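# A day at the Tristmont open house

I had promised myself I would write this up the same evening, and of course I didn't, so what follows comes from four pages of pencil notes and a memory that has always been better with lunches than with lectures. The visit was on November 18, 2023, and it rained the whole way there. The bus dropped us at the bottom of the hill, and by the time I found the right door (there are three, and two of them are locked) my shoes were squeaking.

Tristmont is the old glass and wirework place on the edge of Pliltedbridge. They make tableware and the stands to go with it — carafes, decanters, cruets, oil bottles, and all the little racks and holders that keep those things upright on a table. I have owned one of their cruet sets for years and never gave a thought to where it came from. My ticket was number 2171, which made me worry about crowds, but we were sent around in groups of 18 and there was plenty of room to linger.

Our guide was Rostam Bagheri, who started in the packing room and now looks after the pattern library. He has a quiet voice and you had to stand close to hear him over the fans. The pattern library is a long room of shallow drawers, and he let us open any we liked. I spent far too long over the salt cellars. One drawer held nothing but stoppers, laid on green felt, and a lady in our group found the very one she had broken at her sister's wedding! They wrote down her address and promised to see if there was a spare.

After that came the wire shop, and I could happily have stayed until they swept me out. A straight length of rod goes into the bender and comes out as a ring, and then someone closes the joint and you can hardly find it with your fingernail. Sándor Dobos was at the bench and he passed a few around, some finished and some not. He told us the rings are the easy part. The uprights are what take the patience, as they all have to be the same length or the whole holder leans, and a holder that leans will make a full carafe look like it's about to go over even if it's perfectly safe. I went home and looked hard at my cruet set, I can tell you.

Lunch was in the canteen: lentil soup, dark bread, and an apple cake that I went back for. There was a table of seconds by the door and I was very restrained. (One oil bottle. And one small dish.)

In the afternoon we saw plating, through a window, and then the room where finished pieces are tried together, glass in holder, before anything is boxed. The house range is called Frade, and the taller one is Gilex. The Frade pattern number is 1808 and the Gilex is 2384, and Rostam said customers always suppose the first is a date and the second must be a price. What they look for when the two halves are put together is the fit at the top. The neck of the vessel ought to stand clear of the upper ring, so that your hand goes to the glass without catching the wire, and the base has to be broad enough to sit calmly on a hard surface.

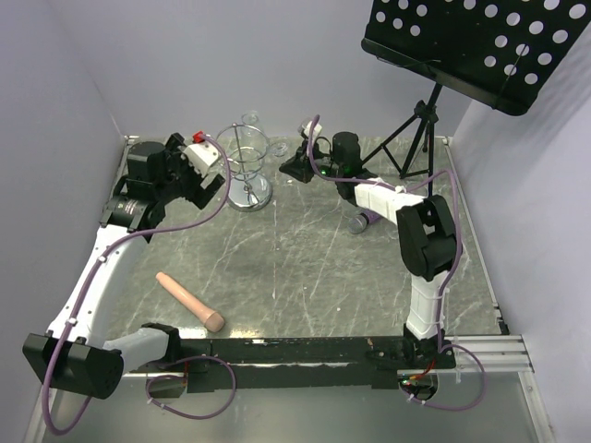 I asked whether people buy the holder for the glass or the glass for the holder, and Rostam said it goes both ways, though most of the letters they get are about replacing the glass. Holders last. He has seen some come back for a new coat of chrome after decades in a restaurant, with the rings still true. I like a round base myself, and a shiny one, even knowing what fingerprints do to it. My mother used to polish hers with a bit of newspaper and then tell us all not to touch it until the guests had arrived.

We finished in the shop, where I lost the restraint I'd been so proud of at lunch, and then there was tea — proper tea, in a pot — while we waited for the rain to ease. It didn't. Sándor came through with his coat on and stopped to show two boys how to bend a paper clip into a ring using a pencil, and they were still at it when I left.

If you're thinking of going, the next open house is in June. Wear flat shoes, as the floor in the wire shop is a metal grid, and bring a sturdy bag if you know yourself to be weak around seconds. The canteen takes cash only. The pattern library is the first stop for the morning groups and the last for the afternoon ones, so choose morning if you want to be fresh for all those drawers.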